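Play Kitchen Corner: the food bin gets a sort-out

If you've been in the Miturcombe playroom lately you'll know the food bin had gotten out of hand. I finally tipped the whole thing out last week and, wow, there was a lot of pretend produce in there! Hubert Brzozowska came by to help and we spent a very happy afternoon matching lids to pots and arguing over what counts as a vegetable.

Anything cracked has gone. The rest got a wash in warm soapy water and went back out on the shelves, with dishes on the bottom where the toddlers can reach them (they always go for the dishes first, have you noticed?). Our Altitz Street neighbors dropped off another bag of plates too, so thank you!

We've raised $359 toward new shelving, and almost 75 of you have signed up for the February swap. Please keep the donations coming, but no more plastic pizza slices. We are set for pizza.

I'm especially fond of the softer colors in the dish set, and the colander is my favorite.
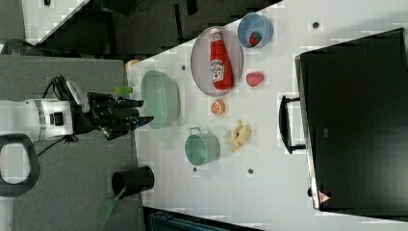
Mint colander, pink plate with the ketchup, and a strawberry in the blue bowl.

Drop donations in the crate by the Menzies Road door any morning before noon.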